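Subject: Re: gripper drops bags halfway to the basket
Date: Saturday, May 25, 2024
List: Badlow small arms and grippers

> We have a two-finger gripper on a table arm, moving snack bags out of a
> cardboard box and into a basket. It picks fine when the bag stands up.
> When the bag is lying flat it either pinches a corner and loses it on
> the way over, or the fingers close on nothing. We have raised the grip
> force twice. Is there a setup order people follow for this, or do you
> just keep adjusting until it behaves?

I would put the force back where it was first. We went the same way last winter and ended up with crushed chips and the same number of drops. Most of our trouble was finger alignment, and the rest was the box.

Our cell is two arms on a pine kitchen table with an open box in the middle and a wicker basket on the right. The control software is Binima, still on the release from before the menu change, so some names may differ from yours.

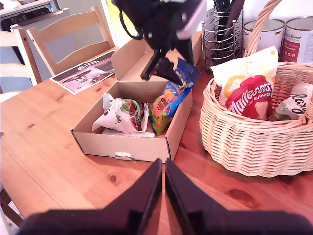

*Jaws at the top edge of the blue bag, basket to the right.*

The order below is what we do after any finger change, and again if the table has been moved. It takes 30 minutes if nothing is wrong.

**Fingers**

Take both fingers off and wipe the mounting faces. A crumb under one of them is enough to lean the tip over. Put them back, snug the screws, close the gripper slowly on a strip of printer paper, then tighten the rest of the way. The paper should drag evenly when you pull it. If it slides out on one side, loosen that finger and start again. Don't correct it with the zero offset. The offset moves the closing point but does nothing for a finger that is sitting crooked.

Once the paper test passes, set the zero. Ours reads 341 fully closed and 2000 fully open, in raw counts. Your numbers will be different, but write them on tape and stick the tape to the base. If the closed number drifts between sessions, look at the screws before you look at the software.

**Cables**

Run the arm through its full reach by hand with the power off and watch the cables. On ours a loop near the wrist was a bit short and pulled tight at the far side of the basket. It tugged the gripper open by a hair right at the drop point, and we blamed the grip for a week. Leave slack at the wrist and tie the cable down farther back. Then do it again with the arm folded in close, where a loop that is too long can catch on the box flap.
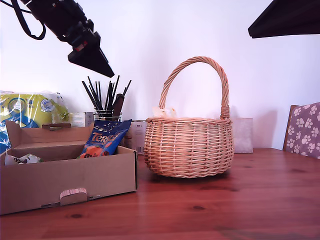
The basket handle is the other thing to plan for. A tall arched handle leaves you two ways in, front or back, and the arm should use the same one every time. We set a waypoint above the rim on the near side and make the arm stop there before it lowers. It costs a second or so per bag — worth it, in my opinion. Before that we clipped the handle a couple of times a day, and each knock shifted the basket enough to spoil the next drop. If you can get a basket without a handle, do that and skip this part.

**Box**

Fold the lid all the way back so it stands clear of the approach. Mark the corners of the box on the table with tape. Then set the floor height with the box in place and empty, by lowering the closed fingers until they just touch the cardboard, and back off a little. Do this in the middle and in all four corners. Our box bottom bowed, and the middle was higher than the corners, so a height taught in one corner drove the tips into the floor everywhere else.

For bags lying flat, we stopped trying to grab the edge. Go in with the fingers open across the thickest part of the bag, come down close to the floor, and close slowly so the wrapper bunches up between the tips. A fast close pushes a slick wrapper away. I have our close speed at 155 in Binima, down from the default. 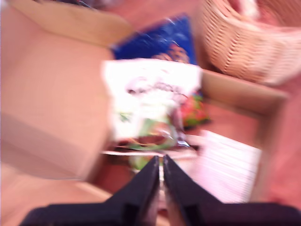
**Checking it**

1. Put one bag in the box, standing up, and run ten picks.
2. Same bag, lying flat in the middle, ten picks.
3. Same bag, flat against each wall. Expect some misses here. If they are all on one side, go back to the finger alignment.
4. Fill the box with mixed bags and let it run.

Don't change force until you have been through all four. If you still see drops after that, raise it one step and repeat from the second item.

On spares, the finger pads we use are the plain ones from Sestero. We tried the ribbed Jacobs pads and they held well, but they left marks on the thinner wrappers. Either kind needs a wipe with alcohol now and then.

If you post your closed and open counts, and say which corner of the bag slips out first, I can compare with our log. I'm away for the first week of June but will read the list after that.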